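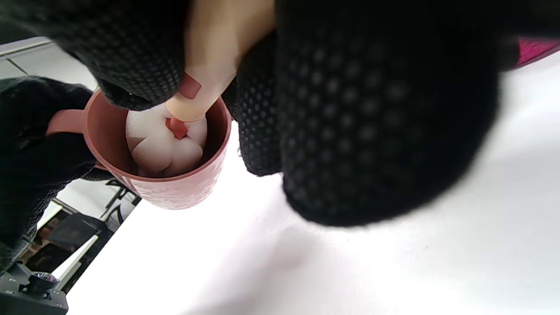
How often should a hand-held gripper be checked?
At the start of every shift, before the first recording, by the person who is going to use it.

I have held that view since October, and I know it is not popular at Zorkside. The schedule we were given for the Tandum station has one full check a week, done by the maintenance tech. Reginald Begay wrote that schedule and I respect his work. He keeps the arm on the Bratus bench running better than any arm I have used. But a hand-held tool has a different life from an arm that is bolted down. It gets set on tables, bumped against cabinets and passed from one person to the next. The camera bracket is held by two small screws, and they back out.

In October we lost 37 recordings to a bracket that had turned a little to one side. The video looked fine to anyone watching it. The fingers still opened and closed. The trouble only showed when the files went to Alcantara and the tracked position of the fingertips didn't match what the camera saw. Out of 290 recordings in that batch, those 37 had to be done over, and that took two people most of a day.

The check I want is short. Put the gripper in its stand, look at the live view and see whether both fingertips land on the marks taped to the monitor. Press each bracket screw with the hex key. Close the fingers on the gauge block and read the width. Wipe the lens. I timed myself and it came to 150 seconds, including writing it in the log.

The objection I hear most is that operators are there to do tasks and shouldn't be adjusting equipment. I agree with the second half. An operator who finds a loose screw should tag the tool and take the spare. Adjusting is still Reginald's job, and after he has moved anything the camera needs a fresh calibration. Looking is a different matter, and the person holding the tool is in the best place to do it.

Gloves are a fair point against me. Knit gloves make small screws hard to feel, and people don't like taking them off once they have settled in. So do the check first and put the gloves on after. The same goes for soft or fiddly work with cups and bowls - sort out the tool before you lay out the objects.

I would also move the spare out of the locked cabinet. It has been used twice in 33 shifts, and I think the key is the reason. Put it on a hook by the station with its calibration date on a tag.

The weekly check can stay as it is.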